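Search this site
Enter keywords
Go

Steam, flour and a very patient aunt: Lizeth Sánchez on learning to make buns

By the Kornham Post food pages
January

Print this page | E-mail to a friend

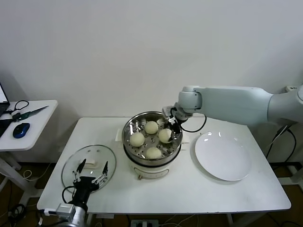
Lizeth Sánchez has been up since half past four, and she is still talking faster than I can write. We are in the back room of Stitside, the little bakery and tea room she opened on the corner of Hormont Street, and she is trying to tell me about yeast, her landlord, the bus timetable and her great-aunt's kitchen all in the same breath.

"I didn't grow up with steamed bread at all," she says. "We were a toast family. Toast and more toast! Then I rented a room above a family who made buns every weekend, and the smell came up through the floorboards, and that was me finished. I went down and knocked."

The woman who opened the door became, in Lizeth's words, her borrowed aunt. She taught her to knead on an old tea towel, with the radio on, and refused to write anything down. Lizeth spent most of that first winter guessing at amounts and ringing the doorbell with another tray of failures.

"They were like golf balls. She would pick one up and knock it on the table, very politely, and put it back. Then she'd say, 'More rest.' It was always more rest. I thought she meant me!"

She meant the dough, of course, and Lizeth is wonderful on the subject of dough. Hers starts with 700 grams of plain flour – the soft, cheap sort, she insists, as strong bread flour makes them chewy – and she gives it a good long knead until the surface is smooth. Then it rises, gets knocked back, and is shaped into rounds that have to sit again before they go anywhere near the heat.

"People skip the second rise. I understand it, you're hungry, you've been looking at that bowl for ages. But you press the side with your finger and it should come back slowly, like a good cushion. If it springs straight back, put the kettle on and wait."

I ask about the steaming itself, which is where my own attempts have always gone wrong. I get wrinkled tops, as though the buns have been left in the bath. Lizeth claps her hands at this, delighted.

"Everybody gets those! It's the lid. You turn off the heat and you whip the lid off because you want to see them, and the cold air hits them and down they go. Leave it a few minutes, then just tip it open a crack. And leave gaps between them, proper gaps, they get bigger than you think. If you've got a metal lid, tie a cloth round it so it doesn't drip."

She has no time for the idea that you need special equipment. She started with a colander over a saucepan, and she says she would go back to it tomorrow if she had to. Bamboo is lovely and smells lovely, an electric one is handy when the hob is full, and a wok with a plate balanced in it has fed more people than any of them.

Stitside was a wool shop before she took it on, and the old name stayed over the door as the sign was too nice to paint out. There are 2 tables by the window and a bench along the wall, and on a busy morning people eat standing up with their coats on. She keeps a notebook by the till for requests, and when I visited the last page asked for sweet potato, black sesame and, in a child's handwriting, cheese.

"I made the cheese one. It was really good! I'd never have thought of it. It's on again next month."

The flour comes from the mill out at Ait Brahim, a farm shop and mill half an hour up the valley, and she goes to fetch it herself on the 317 bus when her car is in one of its moods. "I've had a sack on my lap the whole way home, and I looked like a ghost by the time I got off. The driver gave me a tissue."

In December she made over 221 buns for the Kornham lantern walk, most of them plain, some with red bean paste, and sold them from a trestle outside the library. She talks about that night with real joy – the queue going back past the chemist's, people's glasses steaming up, a man who bought one, walked ten paces, ate it and turned round for another.

"That's my favourite thing, the turning round. You can say what you like about a recipe, but somebody turning round, I could live on that for a week."

There are plans for evening classes in the spring, small ones, with everybody round the big worktop at the back. Her borrowed aunt has agreed to come to the first, on condition that she doesn't have to speak. Lizeth is fairly sure she will be knocking people's buns on the table by the end of it.

Before I leave she presses a paper bag on me, still warm underneath, and gives me one last piece of advice for leftovers. Slice them, fry the slices in a little butter until the edges go brown, and put a bit of honey on top.

"So you see," she says, holding the door open with her foot, "I'm back to toast."

Print this page | E-mail to a friend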